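Clitau Cricket League: Members' Forum
Playing Matters > Selection and Batting Order

Thread: Proposed change to the opening pair, Fodora Shield

Clitau_Secretary wrote:
Members are invited to comment on the proposal that the representative side should change its opening pair before the Fodora Shield resumes in January. The present pair have put on more than 50 together only once this season. The left-hander, who made 107 against Prilteck in the first round, has passed 20 in none of his innings at home. The selectors will read all replies before they meet. Posters are asked to refer to players by their place in the order. 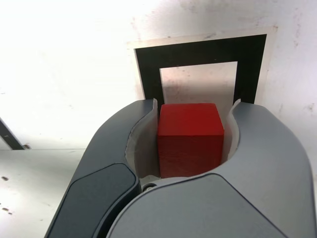 longstop_77 wrote:
The left-hander's difficulty is with the ball that comes back into him from a full length. His front foot lands too far across, and his bat must then travel round his pad. Bowlers at Prilteck did not find that line until he was past 60, and every side since has started there. His grip has also tightened under pressure. The bottom hand ought to hold the handle as those two curved fingers hold the red cube, from the sides and with the top left clear, and at present he is strangling it. I would ask the selectors to allow him two further matches before any decision is taken.

Pavilion End wrote:
I must respectfully disagree with the previous poster. Two further matches would be half of what remains of the Shield. The number five has scored 500 runs in club cricket this season, a good part of them against the new ball when early wickets fell, and he has waited long enough. The left-hander could bat at five without loss of standing.
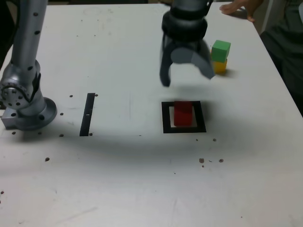 Silver-grey arm on its round base, white tabletop.

Mihăilă Road wrote:
May I add a point concerning the pitches? The home square has been slow and low since the drainage work, and no opener from any club has prospered on it. Our own first team was all out for 61 there, on a morning when the visiting seamers hardly bowled a bad ball. To judge a player on those innings alone would be unfair. I would also remind Pavilion End that runs in club cricket have not always carried over to the Shield.

Pavilion End wrote:
That is noted, but the right-handed opener has batted on the same square and averages nearly twice as much. The surface cannot account for all of it. I accept the remark about club cricket.

longstop_77 wrote:
The right-hander was dropped three times in his highest score. I was at mid-off for one of them and take my share of the blame.
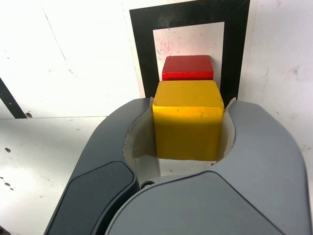
Greenkeeper wrote:
If the order is changed, must the captain name it to the opposing side before the toss?

Clitau_Secretary wrote:
Under the Shield rules the captain gives the names of the eleven before the toss, and the batting order remains his own affair until the players walk out.

Greenkeeper wrote:
I am obliged. In that case I support moving the left-hander to five away from home only, where the ball comes on to the bat and he may play his strokes against the older ball.

Mihăilă Road wrote:
With respect, that is the wrong way round. His hundred was made away from home, opening.

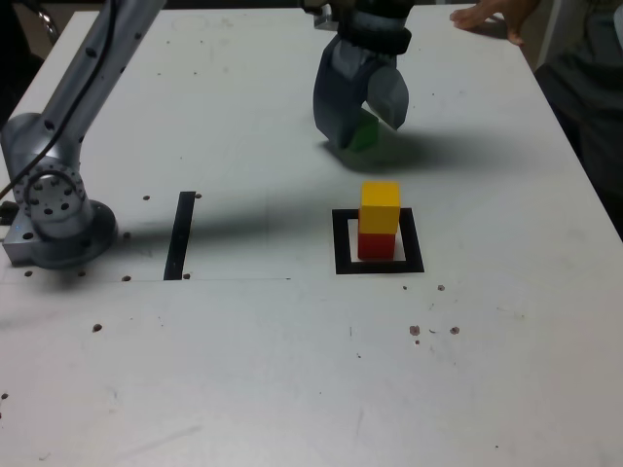 Dark grey gripper with a green cube, over the table.

Pavilion End wrote:
The hundred at Prilteck was made on a very short boundary. I have nothing further to add, except that whoever opens should be told early and left alone for the rest of the Shield.

Clitau_Secretary wrote:
Replies have been passed to the selectors. The thread will remain open until noon on the day of their meeting, and the side will be posted under Notices.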